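About Wonholm

April
By Jeanie Chisholm

Wonholm writes working rules for small robot cells and checks that people keep to them. Most of our customers have one or two arms on a bench and no safety department. We began with a single client, Hernus, who wanted four pages they could pin to a wall. Those four pages grew into the Bench Code, which now has 97 clauses and is used in 60 workshops and teaching labs.

We don't sell robots and we take no commission from anyone who does. Our income comes from site visits, training days and the yearly fee for the Code.

Every clause is tried on our own two-arm bench before it is published. The bench is a wooden top inside a black metal rail, with an arm at each side. Cable handling takes up much of our time there. Cables slide, hook over things and get pulled along by a gripper that was sent for something else, so a rule that works for boxes often fails for a charging lead. Clause 31 asks for a written limit on how far each arm may travel past the edge of its table, and for the floor below that reach to be treated as part of the cell.

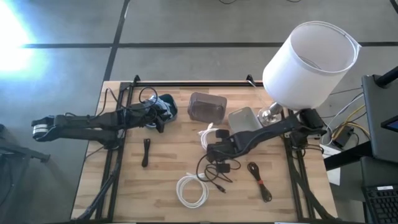 Dafis wrote back to the draft of clause 31 that a floor marking was no use in a room where the furniture moves every week, and asked for the limit to be set in the controller as well. We agreed. The published clause asks for both, and the controller setting has to be checked at the start of each shift by the person who will be running the arms.

Two arms working over the same patch of table have a part of the Code to themselves. One arm has right of way at any moment, and the operator must be able to say which. Hands stay outside the rail while either arm is powered. If something has to be straightened by hand, both arms are stopped, even when only one is near it. Leads belonging to the arms are checked for slack at full stretch before the first run, and again after any change of tool.

Speed near the middle of the table is limited to 300 mm a second until a cell has passed its first visit. After that the site may propose its own figure in writing. 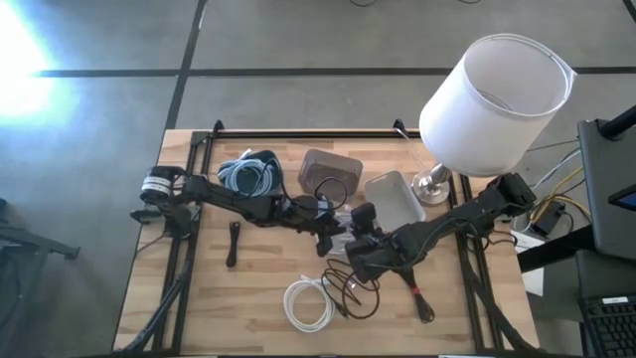 What we do

Site visits. A visit takes one working day. We watch the normal job being done, read the site's own notes and leave a written list of what needs changing. We have carried out 358 visits so far. Return visits are charged at half the rate.

Training. We run a one-day course for operators and a two-day course for the people who sign off a cell. Both are taught at the bench, in groups of six.

The Code. It is revised once a year. Anyone who pays the fee may comment on the draft, and we publish the comments with our answers. The Varkex checklist, a two-page form for daily use, comes with it.

Our Code does not replace the law or the national standards, and following it does not certify a machine. We say this on every visit report. Customers who need formal certification should go to an approved body, and we are happy to send them our notes.

This site uses cookies to remember your settings. Accept all | Manage choices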